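Gamholm Makers Board > Clubs and Student Projects > Handheld gripper project, advice on the food sorting task

gridmom_55
Posted 10th May

Hello everybody, and thank you for letting me in! I've been reading this board for a while and I finally have something to ask, so please forgive the length, I do tend to go on.

I help out with the after-school robotics club (the kids named it Zacharias, after a goat, long story) and this term we are doing a project in place of the usual line-following cars. The students are collecting demonstrations with a pair of handheld grippers, the two-finger kind with the soft ribbed pads, and the plan is to train a small policy on them over the summer and show it in July. We have 7 students on it, and between them they have recorded 97 demonstrations so far, which I think is wonderful for a group that had never held one of these things in March.

The task they picked is food sorting. Pick up a vegetable or a small fruit, put it on the right plate or tray, let go, move on. They do a lot of the recording at home, and I love that, because every kid's demonstrations look like that kid's house.

My trouble is that we have two camps in the club now and I don't know which one to back. One camp wants every recording done on the same plain table with the same plate in the same spot. The other camp wants to put the food down wherever there's room, on any cloth, with whatever is around it. Feelings are running high. What would you all do?

Brayden Turcotte
Welcome! What a nice project, and 97 is a very respectable start.

I'd go with the plain table first, and I'll tell you why, having coached Mavoteo for two seasons now. When our kids varied everything from the beginning we got a policy that sort of drifted toward things and hovered. We had no idea whether the trouble was the data, the training, or somebody's camera being mounted crooked. We went back to one table and one object and it picked the thing up in a few evenings, and the kids were over the moon. Then we added the mess back a little at a time. Students need to see it work once, early, or you lose them to the soccer field.

pulleyandtwine
I'm going to disagree with Brayden, with love, as we've had this argument before on other threads.

The plain table gives you a lovely demo on the plain table. Ours fell over the moment somebody put down a different tablecloth for the parents' evening. It was the same table! Same plate! The cloth was green and the old one had been white, and it just sat there opening and closing. We had a very sad eighth grader that night and I've never forgotten it.

If your students are already recording at home on different surfaces then you have something my group had to work hard for. I would not throw that away for the sake of neatness.

Brayden Turcotte
I didn't say throw it away! Keep every bit of it. I'm only talking about what to train on first. You can hold the home recordings back and use them for the second round.

pulleyandtwine
All right, that I can live with. Though I'd still mix in a few of them from the start.

gridmom_55
Oh, this is so helpful, thank you both. May I ask a follow-up while I have you? The small round things are what the kids fight with most. A carrot they can pick up all day long. Cherry tomatoes shoot off across the room, or they get squeezed, and then there's a discussion about who has to clean it up. Do we leave those out?

Zachary Lemieux
Please don't leave them out, they are the best part. Some things that helped our group at Gridon:

Come straight down over the tomato with the fingers open wide, and pause for a moment before closing. The kids hate the pause. They want to be quick. But if the pads come in from both sides at the middle of the fruit it stays put, and if they close while they're still moving down they catch it on top and away it goes.

Close slowly. We had the students practice on grapes, then tomatoes, and whoever went a whole session without a casualty got to choose the music.

A tray with a lip is a kindness. So is a cloth with a bit of a fold to it, at least for the practice rounds, though a fold can also swallow a small tomato completely and then you have a different lesson.

And keep the failures. Label them and put them in their own folder. We deleted ours the first year and I could kick myself, because the kids learned more from going through the bad ones together than from any of the good ones.

halfinchhex
Agree with almost all of that, but I'd be careful with slippery cloth. Satin and that sort of thing. The fruit slides, the plate slides, the cloth itself comes up in the pads along with the tomato. It makes the demonstrations much harder to do well, and I wonder whether a beginner group should be bothering with it at all. You can have variety without making every episode a wrestling match. Two cotton towels and a placemat would give you plenty.

pulleyandtwine
Real houses have slippery things in them, though. I'd let them try.

halfinchhex
They can try it in the fall, once they've got something running. I have spent too many evenings with discouraged twelve-year-olds to say anything else.

Zachary Lemieux
I'm somewhere in between. Let the ones who are good with the gripper do the hard surfaces, and start the newer ones on a towel. Kids sort themselves out on this pretty fast if you let them, and the good ones are usually proud to be given the awkward job. What I would insist on is that they write down the surface and the objects for each recording, in the same words every time. We had "blue cloth," "the blue one," "moms scarf" and "blu" in one spreadsheet and it took me most of a weekend to work out that they were all the same item.

gridmom_55
I laughed out loud at "blu." We have a notebook going around and I'm afraid to look in it now.

One more and then I'll leave you in peace. Do you have them work alone or in pairs? Ours have been doing two grippers at once lately, one student on each, with one of them by the tray and the other over the middle, and I can't decide if it's good practice or just more fun.

Brayden Turcotte
Both, I'd say! Pairs are slower, and they bump into each other, and they talk the whole time, but the talking is where you hear them figure it out. I would only ask that you keep the two-person recordings in a folder apart from the single ones, so they don't get stirred together by accident when you go to train. And have them agree out loud on who reaches first. Ours used "mine" and "yours," like volleyball.

gridmom_55
Volleyball! They'll love that. I'm going to bring all of this to the club and let the two camps read it for themselves. I think we'll do Brayden's plain table for the first training and keep the home recordings coming in the meantime, with tomatoes, and the slippery cloth only for those who want it. And I'll buy more tomatoes, my goodness do we go through tomatoes.

I'll put up one from the home sessions, with the satin and both grippers, so you can see how the kids have been laying things out. 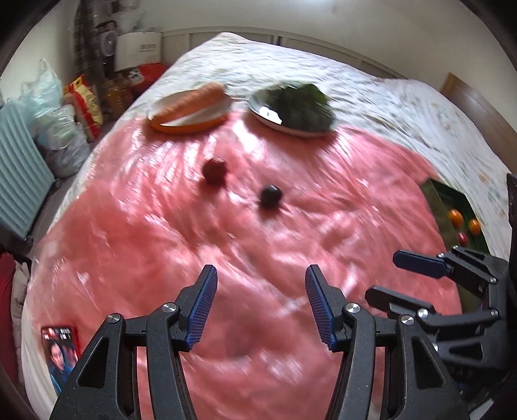
Zachary Lemieux
Now I'm curious how you plan to split them. If you hold one student's whole set of recordings back and test on those, you'll find out very quickly whether the policy has learned tomatoes or has only learned one person's bedspread. We did it by student, and it was humbling, but it gave the kids a number they believed in. Do come back in July and tell us how it went, and good luck to the whole Zacharias crew!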